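Swap Shelf news — Oltcombe

Quick one this month, am typing this between two other things so bear with me.

The swap shelf is moving. Not far — out of the side porch of the Goossens building and into the old ticket office on the ground floor. Same building, next door along. Opens Tuesday, same hours as before, 9 till 4. The porch was damp all winter and we lost a whole run of cookbooks to it. Sorry to whoever brought those in, they were nice ones.

Donations. Please, please one bag at a time. We had 1430 items come through in February, which is lovely and also way too many for a room that size. If you've got a whole garage to clear, email first and we'll find you a slot. No bedding, no car seats, no VHS. Jigsaws only if you've done them and all the pieces are there. Write it on the lid.

Shelf tags are changing too. Green tag = free to take. Yellow tag = loan, back in 15 days. The red tags are gone, no one understood the red tags, me included.

Kids' corner stays. Smaller though, until the second bookcase turns up from Plora — ordered in the wrong color first time round, my fault, reordered.

Money stuff: the bake table made $110, all of it going on paint and hooks. Avik Hardware gave us the hooks at cost. Thank you Avik! Next bake table is the week after we open, bring something with a label on it please, nuts especialy. 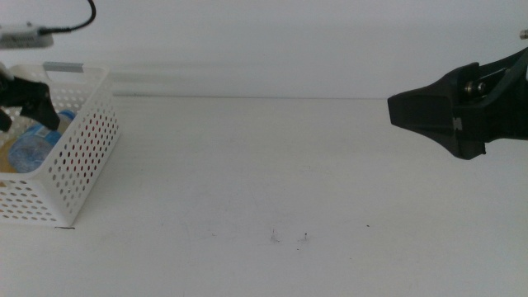 Loan book: if you still have something out from before Christmas, just bring it back. No fines, no speech. The fondue set, the tile cutter and both of the carpet cleaners are all still out there somewhere and there is a waiting list for the carpet cleaners. A long one.

Keys — anyone who had a porch key, it won't fit the new door. Drop it in the mail slot in an envelope with your name on it and you'll get a new one when you're next on the rota.

Parking is round the back now, not on the grass. The grass is mud.

Still short for Saturday afternoons. Two hours, kettle provided, you mostly sit and put tags on things. Reply to this if you can do evn one.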